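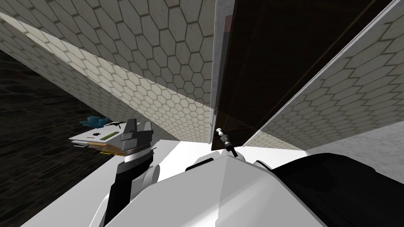
**Hexagonal tiling** is a way of covering a flat surface with six-sided shapes so that no gaps are left. It's one of only three regular tilings (the other two use squares and triangles), and I've been a little obsessed with it ever since I helped Heather Chisholm redo her hallway floor in Brukholm.

## Geometry

Each corner in the pattern is shared by three hexagons, and every inside angle is 120 degrees. For a given area, hexagons need less edge than squares or triangles do, so you get less grout per square foot! Bees build their combs on the same plan, and people argued for well over 1000 years about whether any other shape could beat it. The full proof came in 1999.

## Use in floors and walls

Small white hexagons were all over American bathrooms in the early 1900s, usually unglazed and laid tight together. They went out of style after the war and then crept back in. Most of the ones I see in stores now come glued to mesh sheets, and you have to stagger the sheets so the teeth lock together - I got this wrong twice in Brukholm before Heather took the trowel away from me.

Bigger hexagons are a different job. A row of them never ends in a straight line, so every wall needs cut pieces, and corners (where two slanted walls meet, say) can eat up a whole evening. Wilfredo Castillo, who taught me to cut tile, likes to start from the middle of the room and let the edges fall where they fall. I start at the door, and we still disagree about it. 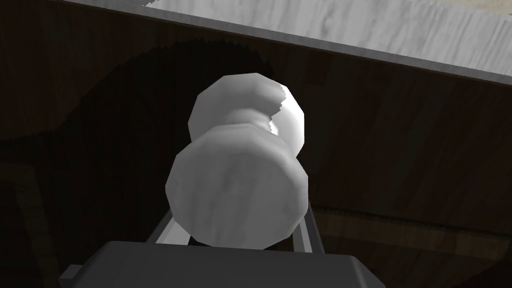
*Spool-shaped form, white with a marble-like mottling.*

## Related patterns

Swap some of the hexagons for triangles and you get the trihexagonal tiling, which basket weavers in Japan call kagome. Squares, triangles and hexagons together make the rhombitrihexagonal tiling, and that one is lovely in two colors.

## See also

- Honeycomb
- Penny tile
- Encaustic tile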